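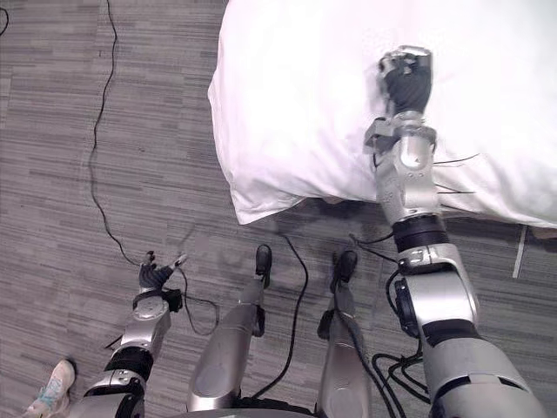 The Gonevthorpe residence office tested the Prarnau pillow, made by Gelevix, in 21 guest rooms through February. Staff compared it with the older Phí model on comfort, shape and ease of care.

**Comfort.** Side sleepers rated the Prarnau well. Guests who sleep on their stomachs found it too high, and four asked for a replacement. 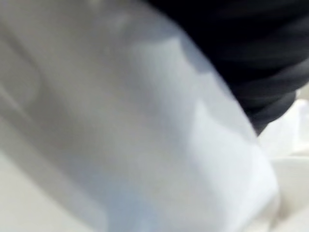
**Care.** The cover may be washed at home settings, but the filling dries slowly - allow three hours on low heat. Tegwen Yorath, who supervised the trial, recommends a second cover for each bed. 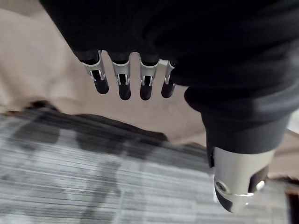 Firmness is the main weakness. The filling gives quickly under the head and is slow to return. Pressing with four fingers held in a row is a fair test at the store - the dent should lift before the hand is put away.

Recommended for guest rooms, with reservations.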